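修不好的东西，我为什么还是想修

上个月家里的面条机不转了。说是面条机，其实就是一个手摇加电动的小玩意，牌子叫Balluseo，买的时候我对着这个名字念了半天，到现在也不知道该怎么读。它陪了我五年，擀过饺子皮，压过馄饨皮，有一阵子我迷上做荞麦面，天天晚上十点钟还在厨房里嗡嗡地压，楼下邻居在电梯里见了我都绕着走（可能是我多心）。

然后有一天它就只响不转了。电机在叫，滚筒不动。

我第一反应是打客服。客服态度特别好，好到我都不好意思发火。她说这款已经停产，配件也不提供了，不过老用户买新款可以便宜点，问我要不要。我问能不能只买里面那个零件，她说零件不单卖。我问那有没有图纸，她停了一下，说女士，这个我们真的没有。

所以今天想聊聊这件事：一件东西卖给我以后，到底算不算我的？

我知道这话题不新鲜，网上吵了好多年了。有人一听“维修权”三个字就觉得是极客的事，跟普通人没关系，我以前也这么想。可是你低头看看自己家里，吹风机、电饭锅、孩子的电动牙刷、老人的助听器，有几样是坏了以后你敢拆开的？螺丝是奇形怪状的，外壳是胶粘死的，好不容易撬开了，里面一整块全封在一起。坏了一个指甲盖大的地方，扔掉的是一整台机器。

我外婆那一辈不是这样的。她有一台缝纫机，抽屉里永远躺着一把小螺丝刀、一瓶油、一小包备用的皮带扣。机器附的说明书后面有好几页画着里面是什么样子，哪个零件叫什么，哪里该滴油，清清楚楚。外婆识字不多，但是那几页她看得懂，因为是画的嘛！她修的时候我就蹲在旁边递东西，她手上有油，不许我碰布。那台机器后来给了我姨妈，听说还在用，改裤脚没问题。

现在的说明书你翻翻看。我那本面条机的说明书，用了好多种语言告诉我不要把手伸进去，不要放进水里，不要给小孩玩，最后一页是一个二维码。扫进去，页面打不开，显示403，没有权限访问。我盯着那个数字看了好一会儿，觉得这玩意儿挺会说话的。我自己花钱买的东西，想看看它里头长什么样，我没有权限。

当然我也得讲讲另一边的道理，免得有人说我光会抱怨。做产品的朋友跟我吃饭的时候说过，你以为封死是为了坑你啊？封死了防水，封死了便宜，封死了薄，你们消费者自己要薄的呀。还有安全，万一有人自己拆，拆出事来，算谁的？这些我都承认。带高压的、带大电池的，我绝对不劝人乱动，我自己也不敢。微波炉我碰都不碰。

可是一台面条机！里面就是电机和几个齿轮，它能出多大的事？我觉得“为了你的安全”这句话被用得太宽了，宽得像我妈冬天给我套的那条棉裤，什么都能塞进去。有的地方是真的危险，有的地方就是懒得管你，两件事混在一起说，我们就分不出来了。

还有一个理由是“没有人会修”。这话我不太服气。我们小区菜市场后门有个修东西的铺子，招牌上写着Hviid，也不知道是以前什么店留下来的，老板嫌换招牌贵就一直挂着。铺子小得转身都难，门口永远排着电饭锅和电风扇，像等着看病。我抱着面条机去的时候，前面还有两个人，一个修收音机，一个修台灯。谁说没有人修？排队的都在这儿呢。

老板三两下就把壳子打开了，指给我看，里面一个塑料齿轮，牙磨平了一小片。就这么点事。他说以前遇到这种，打个电话就有人送货来，现在找不到了，这种尺寸的没人卖。他收了我22块钱的检查费，我觉得很值，起码我知道它是怎么死的了。

回家以后我就不甘心，开始在网上找。找着找着就掉进去了，你们懂的，本来是找一个零件，到半夜两点我在看别人怎么复原一台老式咖啡磨。这里面有个论坛叫Binum，全是些跟我一样不甘心的人，把自己家坏掉的小零件量好尺寸，建成模型传上去，谁需要谁拿走，找地方打印出来就能用。有人传了洗衣机旋钮，有人传了窗帘轨道的小滑轮，还有人传了一个搅拌机底座的卡扣，下面一长串留言都在道谢，我看得鼻子都有点酸。

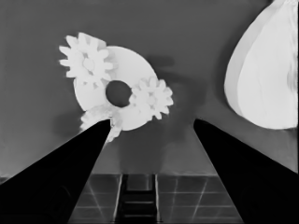
这些人图什么呢？我想了很久。钱肯定是没有的，名气也谈不上，用户名都是乱打的一串字母。我后来自己试着量了一次才有点明白。我借了把卡尺，趴在饭桌上量那个磨坏的齿轮，量错了重来，画错了重画，齿数数了一遍又一遍，饭都凉了。到最后图画出来的时候，我忽然觉得这台用了五年的机器我才第一次认识它。以前我只认识它的开关。

我想，大家在维修权这件事上吵来吵去，算的大多是钱，修一次多少，买新的多少，垃圾又多了多少。这些账都该算。但是还有一笔账不太好算，就是我们跟自己用的东西之间的那种关系。一样东西你拆开过、弄脏过手、装回去多出来一颗螺丝还愣了半天，你对它的感情就不一样了，你不会随便扔。反过来，一个打不开的盒子，它好的时候你用它，它坏的时候你换掉它，中间什么都没有发生过。我们家这几年换了多少东西啊，我现在让我回忆上一个电水壶是什么颜色，我都想不起来。

有人会说你这是有闲。对，这个批评我接受。上班的人晚上回到家，只想躺着，谁要趴在饭桌上数齿轮。我也不觉得每个人都应该会修东西，就像不是每个人都要会做荞麦面。可是“我不想修”和“我不能修”差得太远了。不想修的人可以花点钱交给菜市场后门的老板，前提是老板买得到零件、看得到图纸。把这条路也堵上，受影响的就不只是我这种闲人了，还有靠这个吃饭的人，还有那些一台电饭锅要用很多年、舍不得换的老人家。

我想要的其实很少。停产可以，谁也不能要求一个厂子把一款面条机做到天荒地老。那停产的时候，能不能把易损零件的尺寸放出来？你都不卖了，留着它也不生钱，放出来还能落个好名声。前阵子我看到有个做小厨电的牌子叫Prirumau，在自家网页上挂了几款老机器的拆解图，画得有点潦草，字还有错的，可我看了就是喜欢，当场就把他家的打蛋器加进了购物车。你看，商家也不吃亏嘛。

再就是，说明书后面能不能还给我们几页图？不用多，两页就行。一页画里面有什么，一页画哪个最容易坏。少印几句“请勿伸入手指”，地方就腾出来了（好吧，那句还是留一句）。

还有螺丝。求求你们用普通的螺丝。

至于我那台Balluseo，齿轮的图我发给了一家打印店，店里说这两天排队的人多，要等。面条机现在敞着肚子放在冰箱顶上，盖了一块茶巾挡灰，我每次拿鸡蛋都要看它一眼。家里人问我干嘛不直接买台新的，打折呢。我说再等等，齿轮还没到。晚上吃的是挂面。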